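Taking a group to a robot open day: what do we ask them?
Posted in Visits and Outings

Noelia Pastor
I've been volunteered to take 15 adults from our evening class to the open day at Skerkell in April. They do robot arms that pick things up and put them somewhere else. I went to the last one alone and came home with a pen and no clear idea of what I'd watched. The demonstration was small bottles and paper cups, on a white table with bits of red and blue tape stuck to it. A man talked for 24 minutes, mostly about the funding.

What should we be asking, so that the group learns something and I don't have to hear about it all summer? Also, is it worth getting there early?
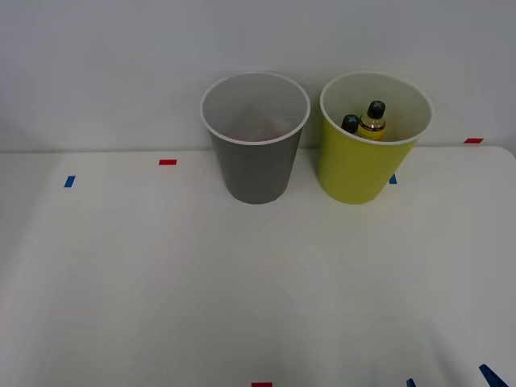 Hooman Moradi
Ask to move something. Any demonstration runs nicely when every object starts where the engineers like it. Ask politely if one of your lot can shift a cup a hand's width and then have them run it again. If they say yes, you'll learn more in two minutes than from the whole talk. If they say "we're a bit tight for time", you've learnt something as well.

Other things worth asking:
How many goes out of a hundred does it manage, and who did the counting?
Is somebody steering it from the next room? (Quite common, and no disgrace, but they should say.)
What does it do when it drops one?
Does it mind the blinds being open?

As for the tape, just ask. At Provberg it showed the staff where to put things back between runs. At Trasta they'd forgotten what it was for and were scared to peel it off.

Zohreh Azimi
Go early. The 6 o'clock slot at these things is always packed and you end up watching the back of a tall man's coat. Parking is dreadful.

Omid Esfahani
Agree with Hooman apart from the blinds, they'll think you're being funny. Split your group in half if they'll let you. Fifteen people round one table means four can see and the rest start on the biscuits. And do ask how long it took to get it working with those particular bottles. When I asked at a different place the answer was most of a winter, and the poor lad looked quite relieved to tell someone.

Noelia Pastor
Thanks all. I've emailed to ask about two groups and the cup business. They've replied about the biscuits.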